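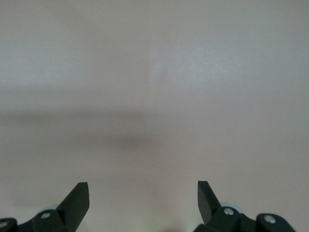

NENSIDE, 2020-11-03

Chapter 6. Handling Parts of Awkward Shape

The open day at the Bastus workshop drew 487 visitors, and most of them stopped at the handling bench on the way in. Iraís Ledesma ran the demonstration. She had set up one arm with a two-finger gripper and a small camera at the wrist, and she let people stand at the screen to see what the arm sees.

With the fingers open over a plain surface, the screen shows very little. Ledesma spent several minutes on this view. A program that looks for edges finds the fingers first, and it has to be told to ignore them. Shadows are the next problem. A soft gray band on a pale background can be mistaken for the side of a part.

The second half of the talk dealt with wire goods. A block has flat sides and a clear middle. A wire rack is mostly open space, and the table shows through it.
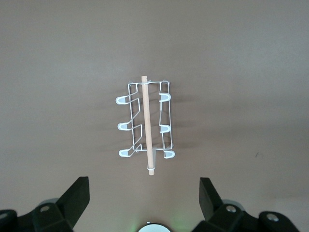 Figure 6.1 Wire rack and wooden dowel, gripper open.

Bendik Bakke, an apprentice, asked where he would take hold of it. His first answer was one of the hooks. Ledesma asked him what the rest of the rack would do once it left the table, and he changed his answer to the dowel.

In this chapter we look at how a grasp point is chosen. Section 6.1 covers finding the outline of a part, and Section 6.2 covers weight and balance.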